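Section 4: Running the tin routine and logging your grasps

I've set this up more times than I'd like to admit, so take my order of steps over the one in the old Flutham notes. They still work, but they send you back to step 1 a lot.
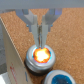

A reader of the first draft wrote in to say that the wrist view alone can't tell you how hard the fingers are squeezing, and that any guide leaning on it should say so up front. Fair point, and I'm saying so! Our method (we call it Ilus) guesses grip firmness from how the held object shifts between one picture and the next. It's a guess. If you have force readings, log them alongside and let the two argue.

Before you start, put both tins on the cork, with the orange one under the gripper and the blue one off to the side where the wrist camera can still catch part of it. Ilus likes a second tin in view - it uses the rim as a reference when the first rim is hidden by the fingers.

1. Home the arm and wait for the camera to settle its exposure. I give it 21 seconds.

2. Lock the exposure. Bright orange washes out toward white very easily, and an auto setting will keep hunting every time the fingers move.

3. Close the fingers on the thin dark piece, lengthwise, so it runs down toward the tips.

4. Lower until the tips reach the rim of the tin, then stop. Save this pose as "touch."

5. Start the log and run the routine. A full set is 44 runs.

6. Copy the log over to Grulldale and check the count before you clear anything.

Note: our October set had 1,253 usable grasps after cleanup, and we threw out 26 where the rim fit had jumped to the wrong tin. If yours jumps too, move the second tin a little farther away and redo step 4.

Caution: keep your hands off the cork while the arm is live. Hit stop first, then reach in.

Caution: don't change the exposure halfway through a set. I did it once (just a tiny nudge!) and had to toss the whole afternoon.

If the touch pose drifts between runs, go to the Mahrous calibration page in Section 6 and come back to step 3 when you're done.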